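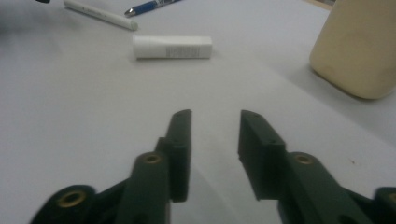
Night Classes Bring Coding Jobs to Zandville

When the evening coding school in Zandville opened its doors, the people running it expected recent high school graduates. Most of the applicants were women over 30 with children at home and a job they wanted to leave.

"We had planned the whole thing for the wrong people," says the director of Prunness, the nonprofit that runs the school. "The classes started at four in the afternoon. Our applicants were at work at four in the afternoon."

The start time was moved to seven, and a room across the hall was set aside for child care. The first course had 80 applications. The next one had 300. By the most recent round, in April, the number had reached 651, for a class that still has room for only a fraction of them.

The director spent most of her career writing payroll software in Gastovton and came back to Zandville to look after her father. She says she had no plan to start anything. A neighbor who worked the front desk at a dental office asked for help with a spreadsheet, and after a few evenings the neighbor was writing her own scripts to sort the appointment book.

"She kept telling me she was bad with computers," the director says. "She was using one eight hours a day. She knew where every program in that office went wrong and what to do when it did."

Students at Prunness spend the first 10 weeks on the basics of programming and databases. After that they work in pairs on a project for a local business or public office. One pair built a booking page for a driving school. Another pair rewrote the inventory system at a plumbing supply store, which had been kept in three separate files that did not agree.

The projects matter more than the certificate, according to the director. "An employer here doesn't care about a piece of paper from us. They care that the plumbing store is still using the thing."

Finding work close to home is still hard. Zandville has few software companies, and the larger ones in Gastovton used to expect people in the office every day. That has loosened this year. Jin, a company that makes scheduling tools for clinics, has hired graduates who work from Zandville full time and drive in for a meeting once a month. 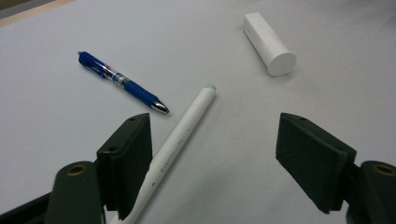
Pens on a white tabletop.

Pay is a subject the director brings up without being asked. She tells every class what she earned in her first programming job and what the man at the next desk earned. "I found out after six years. I want them to ask in the first week."

Students practice salary talks with each other before they graduate. Some dislike it, and a few have asked to skip it. She does not let them.

Classes moved online in the spring, and the school lost some students who did not have a quiet place to work or a steady connection. Prunness lent out the laptops from its classroom and opened the building in the evenings to small groups. The director says she would keep the online option for people who live outside town, but she wants the room back. "They learn a lot from the person sitting next to them. On a screen they wait for me to answer."

The next course begins in September 2020. Applications are closed, and the waiting list is open.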